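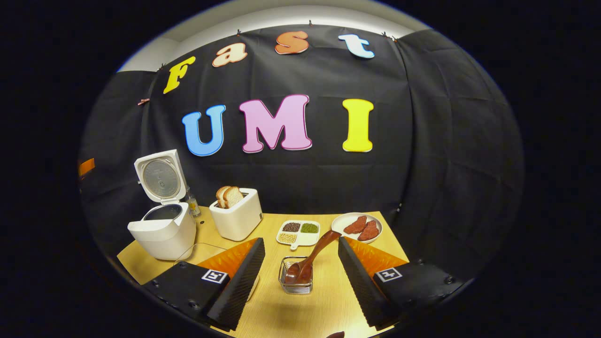
Breakfast at the long table: Elvia Palacios on feeding a shared workroom

Elvia Palacios keeps her dry goods where people can see them. Brown grains, mung beans and soybeans sit in a white divided dish in the middle of the table, with the rice cooker and the toaster to one side. She set the table up two years ago in the shared workroom at Cerngate, and she has cooked there most mornings since.

"People used to eat crackers at their desks," she says. "There was a kettle and that was it. I got tired of being hungry by ten."

The room has no stove and never has had one. Everything Palacios makes comes out of an appliance that plugs into the wall, and she plans the week around that. The rice cooker does most of the work. She uses it for rice, for beans, for oatmeal when it's cold out, and now and then for a plain cake that she says is fine and no more than fine.

I asked her how she handles beans without a stove.

"Mung beans are easy. You rinse them, you put them in with the rice, a little extra water, and you leave the lid alone. Soybeans you have to think about the day before. I soak them overnight and then they get their own run in the cooker. If you put dry soybeans in with rice you get rice and gravel."

She buys the beans in bulk with Daryna Melnychuk, who works down the hall and splits the cost. Melnychuk stores the big bags at home and brings in a refill when a compartment runs out. The divided dish was her idea. Before that they had jars, and the jars took up too much of the table.

"I like the dish because you can carry it," Melnychuk told me. "It has a handle. You take it to the sink, you scoop what you need, you bring it back. With jars I was making three trips."

The toaster is for everyone else. Palacios doesn't eat much bread herself, but she found early on that people would wait for toast who would not wait for rice. A loaf costs less than anything else she puts out. The rule is that whoever takes the last slices buys the next loaf, and she says it holds up most of the time.

Meat is less regular. Tumelo Venter pays for it when there is any, and he and Palacios have been arguing over it for as long as I have known them.

"Elvia would serve beans every day of the year," Venter says. "I think if you're going to sit down with people there should be something on a plate."

"There is something on a plate," Palacios says. "It's beans."

The letters hanging over the table are foam, pinned up on black cloth, and they spell Fast UMI. Palacios likes the colors. She says a bare wall makes people eat quickly and leave, and the cloth helps with that.

Money comes from a can by the door. The suggested amount is $2 a meal, and she doesn't check. On a good month it covers the food with a little left over, which goes toward dish soap and sponges. She would like a second rice cooker so that the soybeans and the rice could run at the same time. She has been looking at used ones.

Cleaning is the part she would change if she could. The inner plate on the lid collects starch, and people forget it.

"They wash the pot and they think they're done. Then I open the lid the next morning and it smells like old rice. I wrote a note. The note got wet and I wrote another one."

I asked what she tells people who want to do the same thing where they work.

"Start with one appliance. See if anybody eats. Don't buy plates until you know." She thought about it for a moment. "And find out which outlets are on the same breaker. We ran the toaster and the cooker off one strip the first week, and the lights went out on Daryna's side of the building."

Melnychuk remembers it. She had not saved her work.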